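Did a diocese really make someone a saint on its own authority?

Posted by Manon Thibodeau

Our parish bulletin ran a piece in January about a hermit called Brother Anselm of Hiselska. It says he was "canonized by his bishop" and that 500 pilgrims walked to his grave that year. I was taught that only the pope can do this. The author gives no source, just "it is well known." I have my doubts about the 500 too - it's a suspiciously round number. Is the bulletin wrong, or was I taught wrong?

Shirley Caron

Both could be right, depending on the century. For a long time local bishops approved the veneration of holy people in their own territory, and there was no central process to speak of. Rome took control of it gradually during the Middle Ages, and the rules were tightened again in the 1600s. So the first thing to ask the author is when this hermit died. If he died early, "canonized by his bishop" is a loose way of saying his cult was approved locally. If he died in the 1800s, I wouldn't believe a word of it.

As for pilgrims, I never trust a figure in a saint's life unless somebody had a reason to write it down at the time, like a toll or an offering book. Medieval writers liked big numbers. So do bulletin editors.

Also check whether he is in the Roman Martyrology. Being left out proves very little, but if he is in there you'll at least have a feast day to work from.

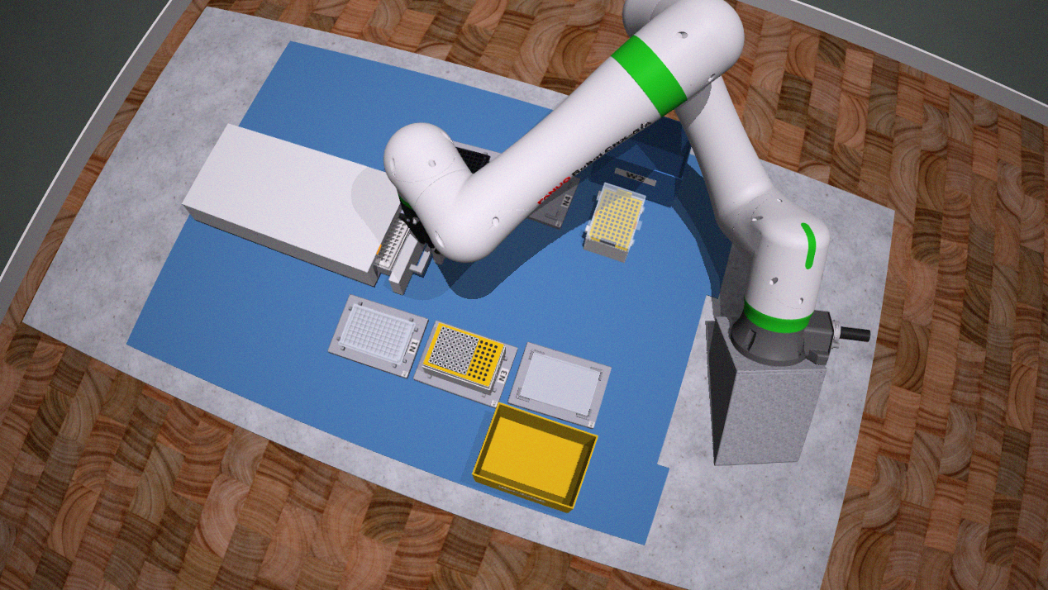
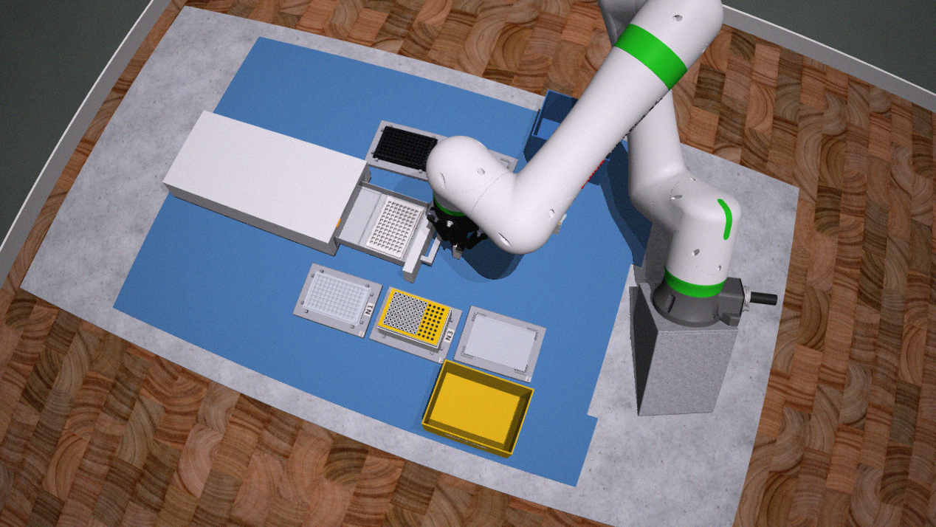
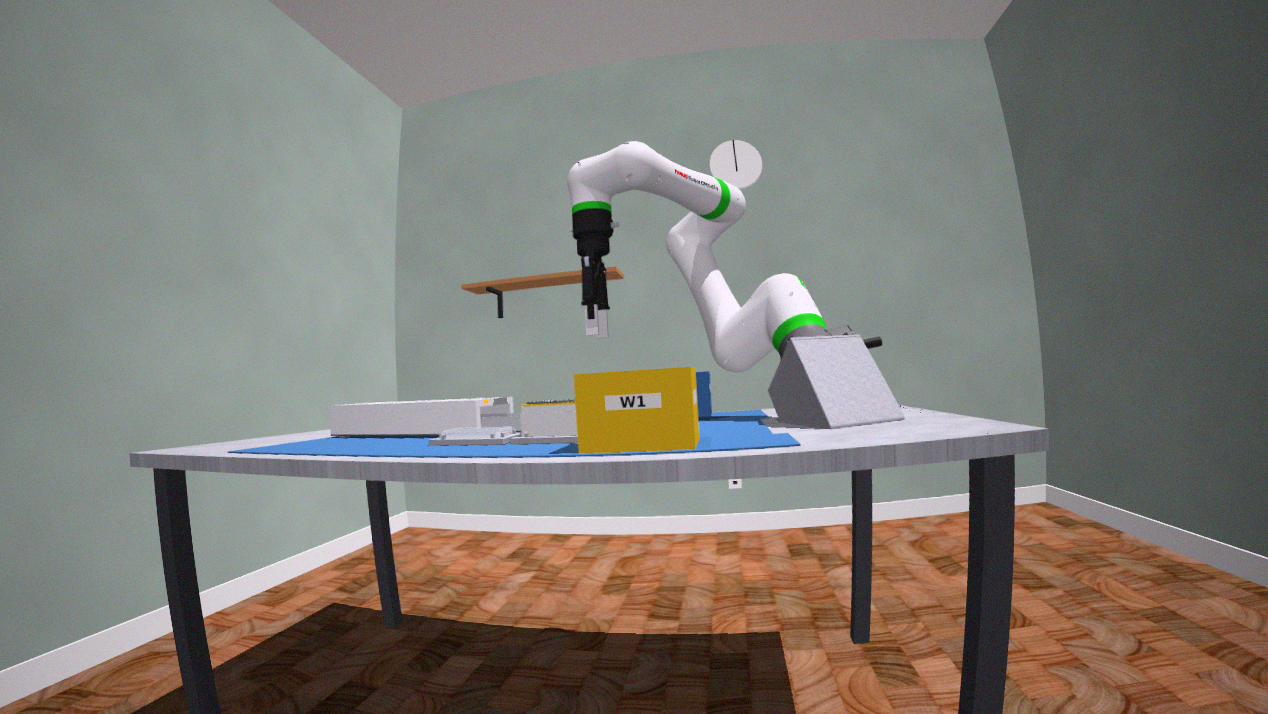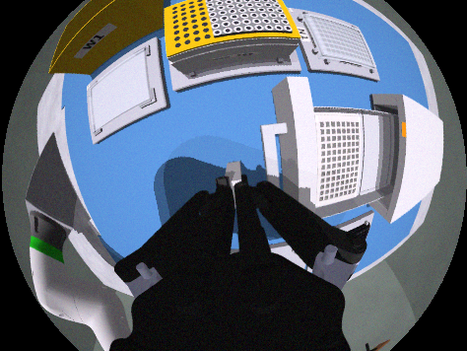 One more thing. Be careful with the word "blessed" in older books. People read it as a formal rank, and often the writer only meant that the man was well thought of. I've seen a whole parish history built on that one mistake.

trimard2408

My grandmother had a holy card of a hermit, might be the same one. She said he cured sheep. Ask the diocesan archive, they usually answer if you write an actual letter. I wouldn't bother with the bulletin people, mine printed the wrong date for Ash Wednesday.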